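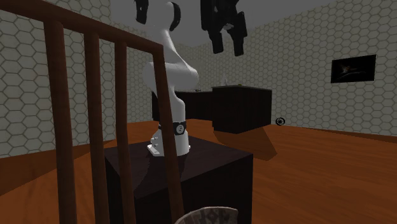
*1 min read*

# The Garrido stall

The **Garrido stall** is the name we gave to a fault in the Garrido simulator, where a white arm on a dark pedestal shares a room with a couple of dark cabinets and a chair. I've kept this entry going since Zoriana Marchuk first logged it in January, so forgive the odd "I"!

## What goes wrong

The arm starts a reach, then freezes with the gripper up in the air – no error, no warning, nothing in the log. The clock keeps ticking and the run gets scored as finished. Sneaky, eh? Out of 2,000 overnight runs, 609 stalled that way.

## Cause

Jawad Bugti traced it to the collision check. The chair's collision shape had been saved as one solid block, gaps between the spindles and all, and it was a fair bit bigger than the chair you see. Any path that clipped the block was thrown out, and the planner never told the controller.

## Fix

Sudheer Naidu rebuilt the shape piece by piece, and a rejected path now stops the run with a proper message (bright red, my favourite colour for bad news). We've had one stall since, at run 1,519, and Jawad still has that one open.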